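# 견적서의 셋째 줄
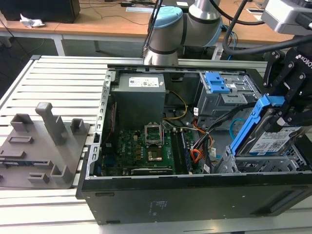
*읽는 시간 15분*

예산이라는 것은 이상해서, 넉넉할 때는 아무도 그 생김새를 묻지 않다가 모자라기 시작하면 갑자기 온 회사가 달려들어 이쪽 귀퉁이를 접고 저쪽 귀퉁이를 펴 보게 된다. 그해 겨울 트루세로의 설비 예산이 꼭 그랬다. 내가 총무 일을 맡은 뒤로 장비를 사는 서류에 도장을 받아 본 것이 손에 꼽을 정도였는데, 하필이면 그중 제일 큰 것이 제일 추운 달에 내 책상으로 왔다.

우리는 낡은 사무용 컴퓨터를 받아다가 속을 비우는 회사다. 어디 구청이나 학원 같은 데서 한꺼번에 내놓은 본체가 트럭에 실려 오면 저장장치를 빼고, 메모리를 빼고, 다시 쓸 것과 녹일 것을 가른다. 말로 하면 한 줄인데 손으로 하면 하루가 가고, 하루가 가고 나면 손끝이 다 튼다. 그래서 로봇 팔을 들였고, 그 팔이 컴퓨터 배 속에 손을 넣는 법을 익히는 데 한 해가 거의 다 들어갔다. 남은 예산은 3,075만 원이었다. 나는 그 숫자를 하도 많이 적어서 나중에는 전화번호처럼 외우고 다녔다.

문제는 그 돈으로 무엇을 살 것이냐였다. 작업실에서는 팔을 한 대 더 사자고 했다. 에르카데오에서 보내온 견적서가 있었는데, 올베라라는 이름의 새 팔에 손까지 달아서 예산에 아슬아슬하게 들어오는 금액이었다. 어찌나 아슬아슬하던지 운송비를 더하면 넘치고 빼면 남았다. 영업 담당자는 목소리가 참 고운 사람이어서, 전화를 끊고 나면 나는 번번이 이미 산 것 같은 기분이 들었다가 계산기를 두드리고 나서야 정신을 차렸다. 사장님은 사장님대로 모클리 쪽에서 내놓은 중고 설비를 마음에 두고 계셨다. 값이 싸고 덩치가 컸다. 사장님은 덩치 큰 물건을 좋아하신다. 예전에 사무실 냉장고를 고를 때도 그러셔서, 지금도 그 냉장고 문을 다 열려면 복사기를 옆으로 밀어야 한다.

나는 어느 쪽 편도 아니었다. 편을 들 만큼 아는 것이 없었다고 하는 편이 맞겠다. 그래도 품의서에는 내가 쓴 문장이 들어가야 했고, 구매 사유 칸은 꽤 넓었다. 처음에는 '생산성 향상을 위하여'라고 적었다. 적어 놓고 보니 어머니가 가계부에 적던 '기타'가 생각났다. 어머니는 살림에 빈틈이 없는 분이었는데 이따금 '기타' 옆에 제법 큰 금액이 적혀 있었고, 그런 달에는 어김없이 집에 예쁜 접시가 늘어 있었다. 나는 그 줄을 지우고 목도리를 두르고 작업실로 내려갔다.

작업실은 늘 위층보다 추웠다. 담당자는 나보다 한참 어린데도 말수가 적고 어깨가 구부정해서 뒷모습만 보면 꼭 오래된 시계방 주인 같았다. 내가 구경 좀 하겠다고 했더니 의자를 하나 끌어다 주고는, 자기 방석을 그 위에 얹어 주었다. 방석이 따뜻했다. 나는 그런 것에 약한 사람이라서, 그때 이미 마음이 조금 기울었는지도 모르겠다.

작업대에는 델 본체 하나가 배를 드러내고 누워 있었다. 로봇은 검은 집게로 새파란 틀에 끼워진 하드디스크를 물고 있었고, 하드디스크는 비스듬히 기울어진 채 제 집이었을 칸 위에 떠 있었다. 그 옆으로 주황색 전선이 한 움큼 꼬불꼬불 모여 있는 것이 눈에 들어왔다. 나는 컴퓨터 속이 그렇게 알록달록한 줄을 그날 처음 알았다. 겉은 죄다 시커먼 것들이 말이다.

"잘하네요." 내가 말했다.

"느려요." 담당자가 말했다.

"느려도 잘하는데요."

담당자는 대답 대신 화면을 들여다보더니 무언가를 멈추고, 작업대로 가서 몸을 숙이고 케이블 다발을 손가락으로 살살 눌렀다. 집게가 내려갈 자리에 케이블이 올라와 있으면 손이 자꾸 엉뚱한 데를 건드린다고 했다. 그러고는 자리로 돌아와 다시 시작 단추를 눌렀고, 조금 있다가 또 일어났다. 의자에서 작업대까지는 겨우 2미터였는데 그 2미터를 하도 오가서 바닥 칠이 그 길만 반질반질했다. 나는 총무라서 바닥 칠을 언제 했는지 안다. 그렇게 빨리 닳을 칠이 아니었다.

"팔이 한 대 더 있으면 어때요?" 내가 물었다. 물으면서 수첩을 폈다. 이왕이면 그 자리에서 좋은 문장을 하나 얻어 갈 생각이었다.

담당자는 한참 생각했다. 생각하는 동안 귤을 하나 까서 반을 내게 주었다.

"두 대를 사면요," 하고 담당자가 말했다. "제가 두 군데로 걸어 다니게 되겠죠."

나는 귤을 먹다가 말고 바닥을 보았다.

"그런데 팔을 사자고 한 건 작업실이잖아요."

"네. 제가 그랬어요." 담당자는 귤껍질을 가지런히 포개면서, 12월에 뭐가 필요하냐고 물으시길래 그렇게 대답했다고, 그때는 바쁠 때라 제일 크게 떠오르는 것을 말했다고 했다. 그러면 정말로 필요한 것은 뭐냐고 물었더니 이번에는 대답이 금방 나왔다. 손가락 끝이라고 했다. 집게 끝에 붙이는 조각이 닳으면 물건이 미끄러지는데 여분이 없어서 닳은 것을 돌려 가며 쓰고 있다고. 그리고 부품을 꽂아 두는 판이 더 있었으면 좋겠다고. 작업대 왼편에 있는 회색 판이 그것인데, 지금은 부품을 꽂아 둘 자리가 몇 칸 안 되어서 판이 차면 또 일어나서 비워야 한다고. 또 케이블을 옆으로 붙잡아 둘 무언가, 그게 무엇이든 간에 붙잡아만 주면 좋겠다고 했다.

"그런 건 얼마나 해요?"

"그게 비싸지가 않아서요." 담당자가 미안한 얼굴로 말했다. "말씀드리기가 좀 그랬어요."

우리 회사에는, 아마 다른 회사들도 그럴 텐데, 작은 돈을 달라고 하기가 큰돈을 달라고 하기보다 어려운 구석이 있다. 큰돈에는 품의서가 있고 회의가 있고 영업 담당자의 고운 목소리가 있지만, 고무 조각 몇 개를 사 달라는 말에는 그런 것이 하나도 붙지 않는다. 나도 형광펜이 다 떨어졌는데 사자는 말을 미루다가 석 달을 노란색 색연필로 버틴 적이 있다. 총무인 내가 그랬으니 다른 사람들이야 말해 무엇하겠는가.

위층으로 올라와서 에르카데오의 견적서를 다시 펼쳤다. 여태까지 나는 첫 줄과 합계만 보았다. 첫 줄은 올베라 본체, 둘째 줄은 손, 그리고 셋째 줄이 '소모품 및 고정구 일체'였다. 셋째 줄의 금액은 윗줄들에 비하면 귀여울 정도였고, 비고란에는 별도 구매 가능이라고 작게 적혀 있었다. 별도 구매 가능. 나는 그 말을 소리 내어 읽어 보았다. 옆자리에서 뭐라고 했느냐고 물어서 아무것도 아니라고 했다.

전화를 걸었더니 그 고운 목소리가 조금 실망하는 것이 느껴졌다. 그래도 친절한 사람이어서, 손가락 끝은 5개들이로 나가고 많이 사면 조금 깎아 드릴 수 있으며 판은 도면만 주면 우리 부품에 맞게 만들어 준다고 했다. 그래서 팔은 안 하시는 거냐고 묻기에, 안 하는 것이 아니라 아직 모르겠다고, 손부터 편하게 해 주고 나서 다시 전화하겠다고 했다. 써 놓고 보니 퍽 그럴듯한 말 같지만 그때는 목소리가 떨렸고 볼펜을 두 번이나 떨어뜨렸다.

그날 저녁 늦게까지 남아서 품의서를 다시 썼다. 구매 사유 칸에는 담당자가 들려준 이야기를 들은 대로 적었다. 닳은 조각을 돌려 쓰고 있다는 것, 판이 차면 일어나야 한다는 것, 케이블을 손으로 눌러 준다는 것. 바닥 칠 이야기도 적었다가, 그건 좀 그렇지 않나 싶어서 지웠다가, 도로 적었다. 남는 돈은 이월해 두었다가 여름에 팔을 살지 말지 다시 의논하자고 썼다. 맨 위에는 2021년 1월 25일이라고 날짜를 넣었다. 예산 신청 마감일이었다.

사장님은 다음 날 아침에 그것을 읽으셨다. 읽으시는 동안 나는 화분에 물을 주는 척했다. 이미 물을 준 화분이었다.

"모클리 건은 어쩌고?" 사장님이 물으셨다.

"재 봤는데요, 문으로 안 들어갑니다."

사장님은 진심으로 아쉬워하는 얼굴로 작업실 문 너비가 얼마냐고 물으셨고, 내가 대답하자 직접 줄자를 들고 내려가셨다. 나는 그 뒤를 따라가지 않았다. 사람에게는 자기 눈으로 줄자를 봐야 하는 시간이 있는 법이라 그냥 커피를 내렸다. 사장님은 15분쯤 걸리실 줄 알았는데 점심때가 다 되어서야 올라오셨다. 손에는 귤이 하나 들려 있었다.

"그 방석 있잖아." 사장님이 말씀하셨다. "작업실에 방석을 하나 더 사 줘야겠던데. 앉으라고 주고 본인은 서 있더라고."

"방석도 넣을까요?"

"넣어. 그런 건 품의 없이도 사고."

나는 품의서를 도로 받아 들고 자리로 와서 도장이 제자리에 찍혔는지부터 확인했다. 찍혀 있었다. 조금 비뚤어지긴 했지만 사장님 도장은 원래 비뚤다. 에르카데오에 보낼 주문서를 열고 셋째 줄을 첫째 줄로 옮겨 적은 다음, 도면을 받으러 다시 작업실로 내려갔다. 내려가는 길에 내 자리 방석을 걷어서 옆구리에 끼고 갔다. 새것이 오려면 며칠은 걸릴 터였다.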